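Packing light for Wemamley

We leave for Wemamley in May and I have decided to take the pink suitcase again. It is a hard shell with wheels, and you can spot it from the far end of any baggage hall. Jaqueline says it is too bright. I like not having to check the label. 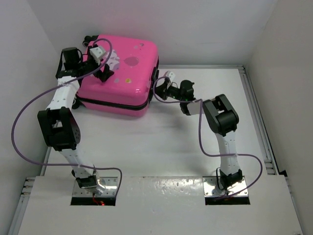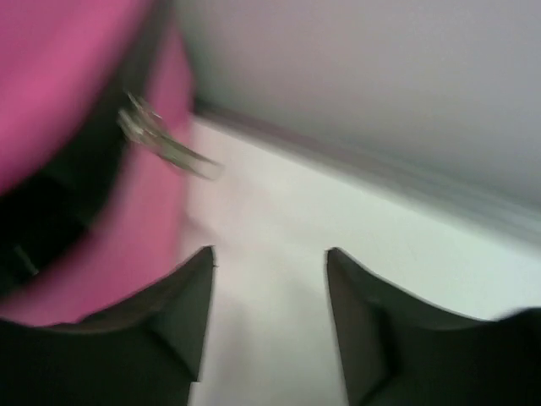 My rule is shoes first, along the wheel end, then trousers, then tops rolled up. Chargers go in a sock. Last time I packed for 24 days and wore the same two jumpers, so this time I am leaving most of the knitwear at home. Before closing it I run a finger along the zip to check for caught threads, as I lost a good scarf that way in Katcombe.

Callum still wants to borrow it in the summer. He can have it if he brings it back clean.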